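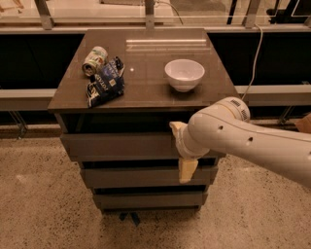

Gripper at the top drawer, can, chip bag and bowl on top.

Filed under: Lists > Shared Tasks > Scoring & Conduct

Hi everyone,

I've read the Geser draft twice now and I love where it's going! Replying to one part:

> Section 4, drawer tasks. An episode counts as a success when
> the drawer is open. Items on the tabletop are set dressing and
> need not be recorded. Each lab submits 100 episodes.

I'd push on both halves of that. "Open" means something different in every lab I've visited. At Wimalton we went back over 367 old episodes last February and found 156 where two of us disagreed on the score (a fun afternoon, if you like arguing about drawers). So please, let's write down a distance, measured at the front panel, and say when it gets measured.

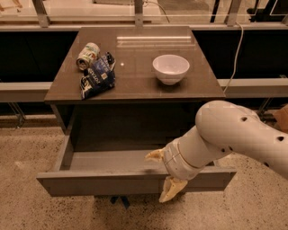
Tabletop items should be in the record too, every one of them. Friction, glare and clutter all change from lab to lab, and a shared rule costs us one line in the log. I'd list each item by type, state and position: crushed can at the left near the back, snack bag in front of it and overlapping it a little, empty white bowl on the right. Then another lab can set up the same top without writing to ask. The overlap matters to me especially, and the draft has no field for it at all.

Next, contact. The Pomare rules let the arm open a drawer any way it can, and I think that's right for a first round, but the log should say which way it was.
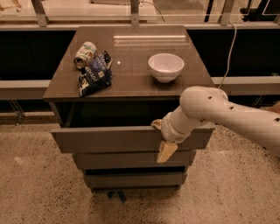 Hooking over the top of the front panel and pushing on its face are different skills, and a lab that trains on one will get strange numbers on the other. Two codes would do it. Trevent already has a spare column in the template!

Can we get this in before the next 600 episodes go out for scoring? Happy to draft the wording for Section 4 this week.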